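Town's strawberry study leaves out the part shoppers care about

Skemdale wants you to know its strawberries keep for 5 days. It says so on the new signs at both ends of Main Street, on the paper bags handed out at the Saturday market and, as of Thursday, in a press release from the growers' marketing group that uses the word "proven" four times.

What it proves is harder to say.

The claim rests on a storage study paid for by the group and carried out by Dristik, a consulting firm that has done packaging work for two of the larger farms in the valley. Dristik kept 3000 berries in cold storage in June and checked them each morning for mold, soft spots and leaking. At the end of the fifth day, the firm reports, 235 had been thrown out. The rest were rated "market acceptable."

That sounds good until you read the summary, which runs to two pages and took three phone calls to get. The berries were picked in the early morning, chilled within the hour and held just above freezing with the humidity controlled. They were never stacked more than one layer deep. They did not ride home in a hot trunk, sit on a counter through dinner or get shoved to the back of a family refrigerator under a bag of lettuce.

Ewurabena Agyeman has sold fruit at the Skemdale market for eleven seasons and is not a member of the marketing group. She laughed when she was shown the bag.

"If you buy from me, eat them tonight," she said. "Tomorrow is fine too. Day five, I would make jam, and I would look at every one of them first."

Agyeman said she had already had two customers come back to complain, bags in hand, that the berries had gone off by the third day. Neither had bought them from her. She gave one of them a free pint anyway and told the other to go find the stand that had sold them.

The study also skips over the matter of variety. Most of the berries sold in Skemdale are Bettencourt, a firm, pale-shouldered type that ships well and that plenty of local cooks will tell you tastes like very little. The older Ukach, softer and much sweeter, is what people remember when they talk about Skemdale strawberries. It is also the one on the signs, to judge by the shape of the painted fruit.

Only Bettencourt berries were tested.

Asked why, a spokeswoman for the marketing group said the variety was "representative of what growers are bringing to market." Asked whether the bags should then say Bettencourt, she said the group would take that under advisement. Asked if the group had any storage figures at all for Ukach, she said she would check. She had not called back by 4 p.m. 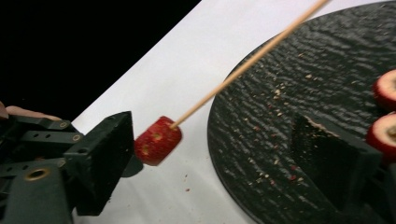

A piece of strawberry on a wooden skewer.

Then there is the word "acceptable." Dristik's summary defines it as free of visible mold, with no leaking and no soft area larger than a dime. Flavor was not scored. Smell was not scored. A berry could taste like wet cardboard and still count as a success, and anyone who has eaten a strawberry from the bottom of the crisper drawer knows that looks will only tell you so much.

To be fair to Dristik, the firm does not claim otherwise. The summary says in plain terms that the results "apply to the conditions described" and should not be read as advice for home storage. That line did not make it into the press release. It did not make it onto the bags, either, where there would have been room for it under the cartoon berry with the sunglasses.

The town has money in this. In the spring the council gave the marketing group $3000 toward signs and printing, on the promise that the campaign would be "based on facts about the local product." The vote was quick and there was no discussion of what those facts would be. The study had not been started yet. In other words, the town agreed to help advertise a result before there was one, and it would be interesting to know what the signs would have said if the number had come back as two.

A council member who voted for the grant, and who asked not to be named because she buys her berries from half the people involved, said she had assumed the claim would be about taste. "I thought they'd say sweet," she said. "Sweet I could have lived with."

Some growers think the fuss is silly. One, who farms on the east side and supplied part of the test batch, said every food ad stretches a little and that shoppers are smart enough to look at what they are buying. He has a point. He also has a cooler that cost more than most kitchens, and he agreed that his own berries do better in it than they do at his sister's house.

What would a useful test look like? It would not be hard. Buy berries of both kinds at the market, at noon, off the table like everyone else. Send them home with people. Put them in ordinary refrigerators in whatever they came in. Have somebody eat one every day and write down what they think of it. Agyeman said she would donate the Ukach.

The marketing group says it has no plans for further testing this season. A second run of bags is already at the printer with the same wording, and the signs are due to stay up through the end of picking.

In the meantime, the advice from the market tables has not changed much. Do not wash them until you are ready to eat them. Pull out any that are bruised. If they smell strong and sweet when you buy them, they are ripe now and will not wait for the weekend.

The growers' group holds its next public meeting at the grange hall at 7 p.m. Questions from the floor are limited to two minutes each.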